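Getting the left arm behaving again

I have been meaning to write this one up since October, mostly for my own benefit, as I know perfectly well that I shall forget all of it by the next time it needs doing.

Regular readers will know that I look after a two-armed robot on wheels, which we call Zinent after the road in Visthorpe where it spent its first winter. It is a good-natured machine on the whole. But for a couple of weeks the left gripper had been closing a little late, and then one evening it started coming down short of whatever it was reaching for. The right arm was fine. I did what I always do, which was blame the software, and lost a whole afternoon to that before Ayantu Gebreyes rang me back and asked, very kindly, whether I had checked the wrist bolts.

I had not checked the wrist bolts.

So, the bolts. There are 6 of them round the collar where the gripper meets the forearm, and two had worked themselves loose enough to turn with my fingers. Power off first, please, and at the wall as well as on the body. I support the forearm on a folded towel over a stool (an old bath towel, nothing grand) so that it can't drop when the collar lets go. Then I take each bolt out in turn, wipe it, put a tiny dab of thread lock on it and do it up by hand before going round again with the torque key, working across the circle and never round it. I went round twice. Ayantu goes round three times, but she is a more patient person than I am.

While the gripper was off I cleaned the finger linkage, and goodness, the fluff! A soft toothbrush does most of it and a cocktail stick gets the rest. I used to put oil on those joints and I have been told off for it, quite rightly, as it just holds the dust. Dry and clean is what they like. I also found that the cable had been rubbing where it bends at the elbow, so I moved its clip along by the width of my thumb and wrapped the worn bit. It wants a proper new sleeve, and I have one on order from Nurkura, who are slow but always send the right thing.

Once you have had a wrist apart the arm no longer quite knows where its own fingers are, so it has to be set up again. I run the joint zeroing first, with both arms hanging, and then the touch routine, where the gripper is brought slowly to a known corner and you tell it what it has found. It takes me the best part of 50 minutes, most of it waiting, and I drink far too much tea.
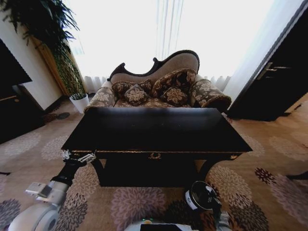
I do the left arm at low speed, with my hand on the stop button the entire time, and I don't let myself turn the speed up until I've had ten good approaches in a row. The first attempt came in 2 millimetres high, so I went back and did the zeroing over again, and after that it settled nicely. The offset I ended up with was 511 in the left wrist field. I am writing that here because last time I put it on the back of an envelope, and the envelope went out with the recycling.

Assefa, which is the little logging program I run alongside, still grumbles about the closing time now and then. I suspect the finger motor is getting tired and I have asked Ayantu what she thinks. If she says it needs replacing I'll do both sides together, and that will be another very long post, I'm afraid.

Next job is the new cable sleeve, as soon as the parcel comes.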